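Re: [haslam-home] Can a machine do the chores yet?

In October a member wrote:

> I have followed this list for a long time and I still do not see
> one robot which can tidy my kitchen. My vacuum robot at Barodside
> gets stuck on the same carpet every morning. Folding, wiping,
> putting away: all of it is still done by hand. Are we closer
> than we were, or do we only have better videos?

Dear all,

I would like to answer this from the side of the small jobs, as I have spent many evenings with them. My answer is: closer, but the kitchen is a harder place than it looks from the outside.

At Kesteck we keep a list of 51 household tasks. Each one is written as a person would say it, for example "put the cleaner in the machine" or "throw this away". I can read such a line and do it without thinking. For a machine, every line opens into many smaller questions. Take a plastic bottle. Where do you hold it? How hard can you press before the sides give in? Which way is the cap? A bottle which is full does not behave like the same bottle when it is nearly empty, and the label says nothing about this.
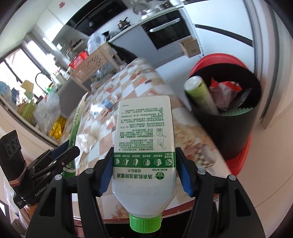 Washing-machine cleaner in the gripper, cap down, with the kitchen behind.

Holding is the part which I would call almost solved. Two jaws with soft pads can manage most of the things in a cupboard. Turning the bottle over is also possible. What I do not trust yet is the screw cap, which needs one hand to hold and another to turn, and then the pouring, where you must stop at the right moment.

The second difficulty is that no two kitchens agree. We tried our Clarna arm on one bottle task, 400 attempts in the same room, and it did well. Then we changed the tablecloth to one with a pattern and put more things on the table, and it succeeded in 9 attempts out of the next 69. A child would not notice the tablecloth.

So I would not throw away the dishcloth this year. For shop-floor work, where the same box comes to the same place, I am more hopeful.

I would be glad to hear from members who have tested caps and lids.

With kind regards,
a list member at Kesteck

Comments (3)

pegbasket: The tablecloth result is painful. Did you try it again with a plain cloth of another colour?

lowshelf: We have the same problem with caps. The child-proof ones are the worst, you must push and turn together.

m_oldhall: My vacuum robot also loves one carpet. I have rolled up the carpet.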